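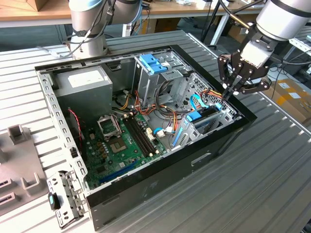 Computer teardown cell at the Dritirbridge recycling site, with two arms at the bench.

DRITIRBRIDGE, 2022-11-08 - Hutix has stopped unattended running of its computer dismantling cell after a gripper kept closing on a drive carrier when the controller had already called for a stop.

The company said no one was hurt. An operator hit the emergency button and the arm halted, leaving one drive cage bent and a power cable pulled out of its plug. The cell was shut down for 12 days.

According to a notice sent to staff, the fault was in the gripper's force limit. A software update from Lencho, which supplies the control package, reset the limit to its factory value of 30 newtons. Hutix had been running a lower setting for work near drives and cables. The stop command reached the arm but was held up on its way to the fingers by 2 seconds.

The cell is used to take parts out of old desktop towers before the cases go for scrap. It had handled 296 machines since May without a reported fault.

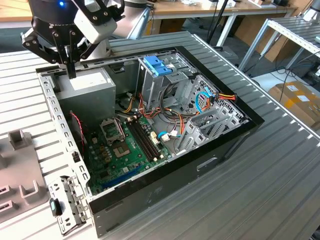 Aredine, commenting on the local news page, wrote that a delayed stop worried them far more than a bent cage, and asked why an update could change a safety setting without anyone signing off on it.

Hutix said updates will now be loaded by hand, with the force limit checked before the arms are powered up. The stop signal has also been wired straight to the gripper - it no longer passes through the control software.
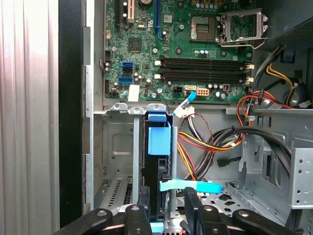 Work on drives and cabling is allowed again at reduced speed, with an operator at the button for the whole shift. Lencho has told other users to check their settings before installing the same update. Night running stays off until an outside inspection is finished.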